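Moltov Teach Kit 2406
Remote driving and hand guiding for mobile robots with one arm

Home > Teaching Gear > Kits > Teach Kit 2406

In stock. Ships from our Harkavley warehouse within the week, unless it snows, in which case it ships when the truck does.

The Teach Kit lets a person show a robot a job. You drive the base with your left hand, move the arm with your right, and the software writes down everything you did, including the part where you went the wrong way around a chair. Do this enough times and you have a set of demonstrations you can train on. Do it once and you have a recording of yourself being bad at driving.

What's in the box
Two-stick controller with dead-man grip
Clamp-on guide handle for the arm wrist
USB receiver and 86-inch extension cable
Moltov Recorder software, license for one workstation
Printed quick start, one side of one sheet

Two ways to teach

Remote control is the one most people start with. The operator sits at a desk and works from the robot's own view. Speed is capped at whatever you set in the Recorder, and we suggest setting it lower than you think you need. The left stick is proportional, so a small push is a small move. New operators discover the small push on their second day.

Hand guiding is for the arm only. Clamp the handle on, squeeze it, and the joints go soft enough to push around. Let go and they hold. It is slower than the sticks and gives much smoother motion near handles, lids and anything else with a hinge. Please don't use it to tow the base.

Both methods write to the same file format, and you can switch between them partway through an episode. The changeover is marked in the log.

Practice in simulation

The Recorder includes the Calimlim simulator, and the controller works in it exactly as it does on hardware. You get a furnished room, a robot, and the chance to hit a cabinet for free. A good first exercise is a straight drive across open floor, stopping short of the trash bin. It sounds insulting. Try it with the view looking down over the robot's own body and see how you do.
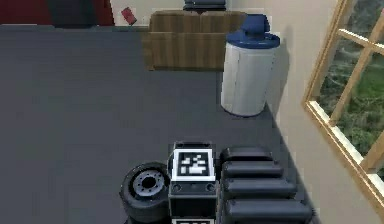
Zodwa Botha wrote to us that she kept new operators in the simulator until they could finish 100 episodes without a collision, and that the sulking stopped at episode 30 or so. She also asked for a louder collision sound. It is in the current release, under Audio, and it can be turned off.

Episodes recorded in simulation are tagged as such and stay in their own folder. You can mix them with real ones when you export, but the Recorder will ask whether you meant to.

Specifications
Part number: 2406
Controller weight: 671 g
Recording: joint positions, base velocity, grip state, up to four video streams
Battery: over nine hours, charges by USB
Arm handle fits wrists with the Dusau flange; adapter plate sold separately
Operating system: Linux

Not included
Robot, arm, workstation, patience. We do sell workstations.

Before you order
Check your wrist flange. The Dusau pattern has four holes, and the older one that looks just like it has four holes in slightly different places. If you can't tell, send us a photo with a ruler next to it and we'll answer the same day.

The emergency stop on your robot stays your emergency stop. The grip on our controller pauses motion when released, and it is a convenience, so keep the big red button within reach.

Returns
Accepted within 30 days if the handle hasn't been drilled. We do look.

Page updated December 2, 2018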